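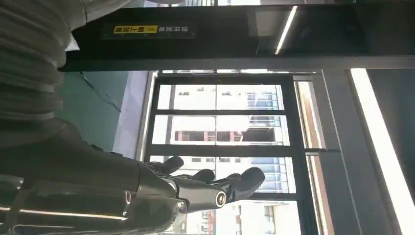

Black-framed window divided by horizontal bars, with a white multi-story building outside.

PARKHOLM, June – Nillen will begin taking orders this month for Plever, its line of black metal window frames for offices and workshops. Frames can be ordered singly or in sets, with horizontal bars placed to suit the room.

The line was developed at the company's Parkholm shop, where 18 people cut, weld and finish the frames. Nillen plans to make 300 of them by the end of the year. The first 80 are set aside for the Bošković building, a former print works now being refitted as rental offices.

Plever frames are sold without glass – local glaziers can fit either single or double panes. Replacement bars and seals will be stocked at the Parkholm counter, open from 8 a.m. to 4 p.m.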